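Robot Learning Practical, handout for week 5: gathering demonstrations

Right, on to the bit of the course people either love or dread. Last week we looked at what a policy is and how it's trained. This week you'll be making the examples it trains on, and I want to talk you through that before anyone puts the gloves on, as I've watched good students record a whole afternoon of stuff we then couldn't use (I've done it too, more than once!).

A few words first. A demonstration, or an episode, is one go at a task from start to finish, with a person steering the robot. Everything gets saved in step: the joint angles, the hand commands and the views from the head and from the side of the room. The learner tries to match what you did given what the robot could see at the time. So if you steer by looking across the room at something the head view can't show, you're teaching it to guess. Steer from the head view whenever you can, and keep the room view for checking where you're standing.

Our recording software is called Gidey and the shared store is Vamergate. You'll have a login for both by the time you read this. 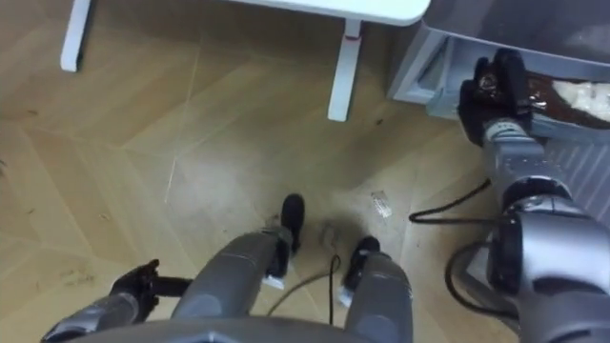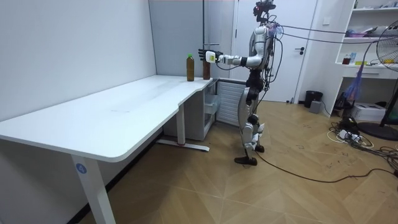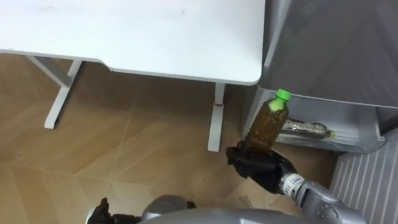

Variety is the part I care about most, and it's where I'll be fussiest when I mark your sets. If every episode starts from the same pose with the same object in the same spot, you get a policy that's brilliant at exactly that and hopeless a hand's width to the left. So move things. Take bottles: one standing up on the desk, as in the room view, wants a quite different approach from one lying on its side in a compartment, like the one with the small green cap in the last picture. Record both, and don't save the awkward one for the end when you're tired. Change where the robot stands as well, even if it's only a short step, and let the hand come in from more than one side.

Now, how many. Each pair records 16 episodes per task. Keep 5 of those back for testing and don't let them anywhere near training, please. Last year's pairs ended up with 69 usable ones between them for the tidying task, which was enough to see something happen but still a bit thin.

What about mistakes? If you fumble a grasp and recover, keep it and mark it "recovered" - those are gold, as the learner needs to see how to get out of trouble. If you fumble and give up, stop the recording, mark it "failed" and start a new one. Please don't quietly delete failures. Trinidad Paredes runs the store and would like to know how often each task goes wrong, and so would I.

Go slowly, but don't dither. Long pauses while you think get learnt as long pauses. I like to run through the movement in my head, press record, then do it in one go.

Labels: one plain sentence per episode, saying what was done and to what. "Pick up the bottle" is fine. "Test 6 final NEW" isn't.

Sets go up to Vamergate by July 24, 2020. The Sosuvum reading on action chunking is for the August session, so leave it for now unless you're keen.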